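Getting black backdrop fabric to hang flat behind a table

Posted by Tincuța Bucur, June 8, 2021

I've got a piece of black fabric I want to use as a backdrop behind a table at our community centre craft stall. It was folded in a cupboard since October and the creases are terrible. I also want to put light foam letters on it. The tag is gone so I don't know what it's made of. Do I iron it? And what holds the letters on? I have 70 dollars to spend, tops.

Sinan Keskin
Test a corner first. If it's polyester, a hot iron will leave shiny marks, and on black you will see every one of them. Use the lowest setting with a damp tea towel in between, or hang it up and go over the back with a steamer. Let it hang overnight before you decide it hasn't worked.

Weight along the bottom helps more than anything. I sewed a hem on mine and ran a length of chain through it. Store it on a cardboard tube afterwards and you won't have to do this every time.

Konrad Kozłowski
just spray it with water and pull it tight

Adebayo Ekpo
Agree with Sinan on the steamer. For the letters, dressmaking pins pushed in from behind work on most craft foam. Double-sided tape lets go of fabric after an hour or two, and hot glue won't come off again. Lay the words out on the floor first and take a photo so you can copy the spacing.

I wouldn't fuss too much over the creases. Bright colours on black draw the eye and people read the letters first.

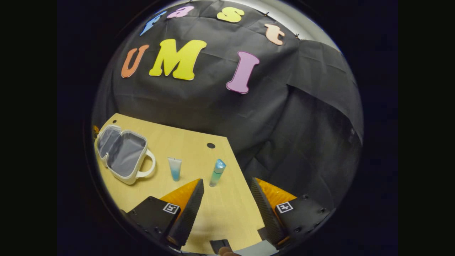

Foam letters on black cloth, creases and all.

If you clip the top edge, put the clips closer together than you think you need. Wide gaps make it sag between them.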